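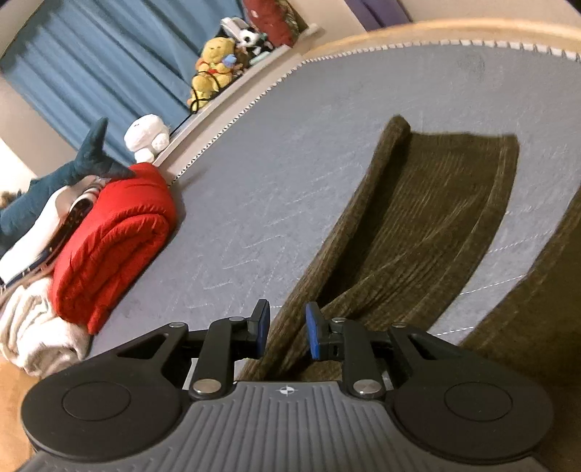
Who does the folding once a Helier cell is installed?

The cell folds the routine items, and staff keep the sorting, the checking and anything the cell sets aside.

Helier soft goods cell

Plado builds the Helier for in-house laundries at hotels, residential schools and care homes. It picks up single pieces from a flat surface, spreads them, folds them and puts them on the outgoing stack. New items are taught with the Dridel hand tool, a gripper that a member of staff holds and works on the piece directly. No programming is needed on site.

Teaching an item

Teaching is done by the people who already handle the laundry. They use their own method, including the small corrections they make along the way. A new item takes 20 demonstrations, and they can be split over several shifts. Vary the starting position between demonstrations and include some untidy ones.
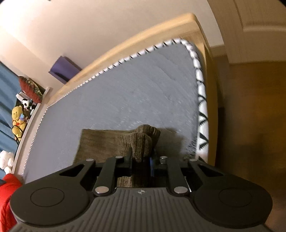

Thick, ribbed cloth takes more care than sheets or towels. A fold can hide a second layer, and a grip on the wrong one moves the whole piece. Corduroy is a good item to practice on. When it lies with one part flat and another bunched up in a lump, as the brown piece does on the mattress, bring the open jaws up to the lump and look for a single layer before closing. Wide pieces are taught with two hand tools, one at each side.

What changes on the floor

At the Echeverría residence laundry, folding used to fill most of the afternoon shift. Mieke Leemans, the shift lead, now rotates two people between sorting and the cell. "The standing in one spot is what went," she says. "We got more interruptions in exchange, and it took a few weeks to plan around those." In November the site logged 1039 folded pieces, of which 198 went back to a person for refolding. Most of those were fitted sheets.

We recommend agreeing on the new rota before delivery. Staff who teach items should have that time counted as work hours and taken off their folding load. 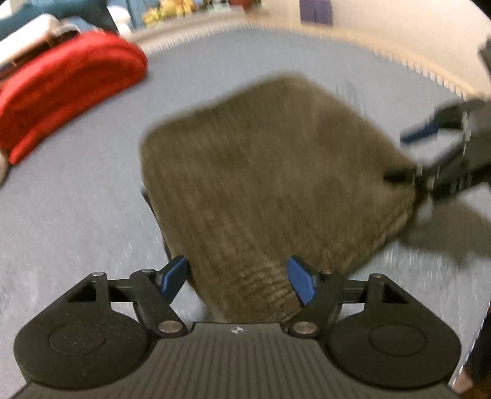

Supplied with the cell

Helier cell with outfeed shelf
2 Dridel hand tools
Spare finger pads
Charging stand
Wall chart for daily checks

Daily checks

Wipe the finger pads and the body of each hand tool with a dry cloth. Open and close the jaws fully before the first piece. If a finger sticks, take the tool out of use and call Plado service.

Page updated 8 Oct 2024. Echeverría figures are from the previous year.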